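# Seklow cloth handling set

Wrist-view recordings of a gripper folding and moving small pieces of cloth, gathered to train the Vetent policy. Last revised 09/11/2021.

## What is in it

- 500 episodes, recorded by hand control
- 56 held back for testing
- 2 camera streams per episode, plus joint positions and finger opening 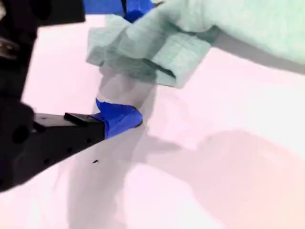

Episodes are stored one per folder, with the operator's task note in `task.txt`. A folder is kept even when the fold failed, and the result is marked in the note. The fingertips are covered in blue, and pale cloth like the mint-green piece is easy to tell apart from them in the wrist view. Masks for the fingertips are in `masks/` – they were made with a color threshold and then checked by eye.

## Recording

Operators at Stesenier worked in blocks of around 6 episodes and then swapped. Cloth was dropped on the table at the start of each episode and not straightened. Streams are synced by the Seok logger. If a stream lost frames, the episode was recorded again under a new number, so there are gaps in the numbering.
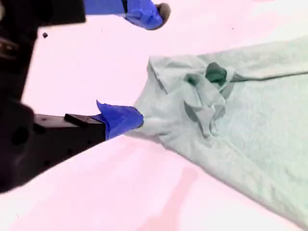
**Can I train on the wrist stream alone?**

The loader supports it – set `streams: wrist` in the config and leave the rest as it is. Expect weaker results on the larger cloths.

## Known problems

Joint positions in the first November batch are in degrees. All later batches use radians.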